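Facilities and Site Services forum
Thread: Delivery robot on our site, what changes for the porters?

qaisi_rounds
Hello all. I work as an internal porter at the Stamthorpe site. Since August we have a ground robot from Plurnora which takes mail and small parcels between the buildings. Before, we did this by hand cart, 47 stops in a normal shift. I would like to hear from people who already live with such a machine, because our manager says "nothing will change for you", and for me it has changed quite a lot.

The main route goes straight over the paved area to the round glass building, with the low tan buildings at the two sides. It is open and wide, so for the robot it is the easy part.

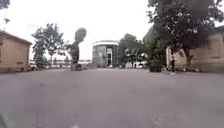 Topic: Working alongside machines

My questions are these. Who is responsible for a parcel between two doors? And how was your walking time counted after the robot came? I used to speak with people at every stop. Now I stand at the loading point and scan labels, and my back is better but the day is longer.

jostow_nights
We have the same model at Jostow. For the first question, get it in writing. With us the person who closes the lid signs for the load, and the person who opens it signs again. It took two months of arguments to arrive there.

qaisi_rounds
Thank you. With us only the sender signs. I will bring this up.

pallet_and_pen
I do not agree with the sad tone. I pushed a cart for years and I do not miss it in the rain. Our robot does 80 trips in a week and I was trained to plan the routes. My pay went up one grade. It depends on what the employer does with your free hours.

qaisi_rounds
I am glad for you, but in our team only one person got this training. The others got more scanning. Also the route planning is not so simple here. On the left there are temporary barrier panels with rubble along the foot, and somebody must decide how much distance to keep from them. At the moment this somebody is me, without the grade.

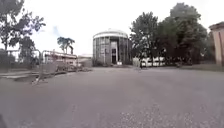 dockside_lena
Then you are doing the planner's job and you should ask for the planner's pay. Keep a list of each time you change a route or answer a call from the robot. I did this before my review and it helped more than any speech.

jostow_nights
I agree with the list. But be careful, if you write down every small thing they can say that the machine is not ready and stop the whole trial. In our place the two oldest porters wanted exactly that, and the younger ones were angry with them.

pallet_and_pen
If it is not ready it should stop. I like the robot and I still say this.

qaisi_rounds
I do not want it to stop. It carries up to 50 kilos and I have carried enough. I only want that the work around it has a name and a pay grade. I will start the list tomorrow morning at 6 and write here after the meeting.

dockside_lena
Please do. Ask also who covers the route when it is charging. We forgot this one.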